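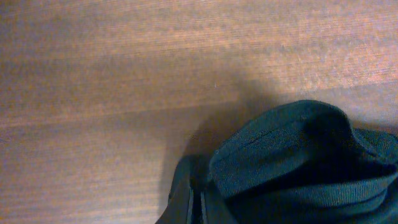
Dark green cloth on the wooden table, from the wrist camera.

May 7, 2023

I am teaching two robot arms to fold clothes, and it is teaching me patience. I move the arms by remote control from a desk behind them, one handle for each hand. Every fold is recorded, and later the program learns from the recordings. My colleague Bahman Alipour started this work in November and he has 868 recordings. I have 20.

In the first days I looked only at the wrist cameras, because I thought that closer must be better. With cloth it is not so simple. From near, a hem and a fold look almost the same, and I often closed the fingers on the wrong one.

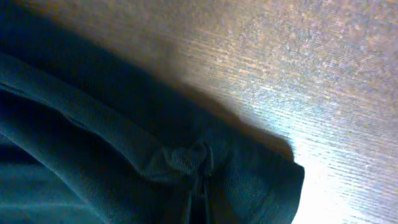
A folded band, a small gather, and the finished edge to the right of it.

Bahman told me to begin with the wide view. Now I look first at the whole garment, I bring both grippers to the lower corners, and only then do I look at the wrist pictures. It is slower, but I drop the cloth less.

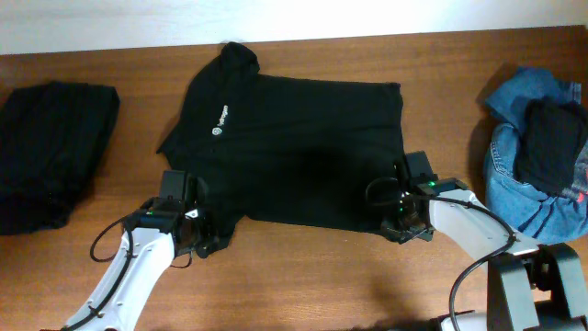 Both grippers on the lower corners of the black T-shirt. Jeans on the right, folded clothes on the left.

T-shirts I like. Jeans I like much less, they are heavy and the seams are thick. My best day until now was nine good folds, and after it my shoulders hurt as if I had carried furniture.

The most difficult thing to explain is how hard to press. My hands at the handles feel nothing from the cloth, so I must guess with my eyes. In dark fabric I watch the seam: when it begins to move together with the fingers, I stop closing and wait a moment before I lift. Bahman does not wait. We don't know yet if the program will prefer his way or mine, and we argue about it at lunch.
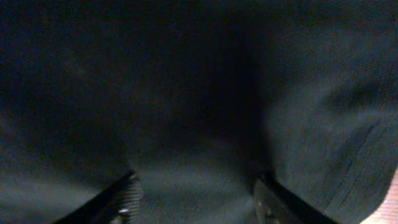 Two fingers close to the dark cloth, with the seam on the right side.

Next week I will try long sleeves. Bahman says I should do four very slow ones first and delete them all.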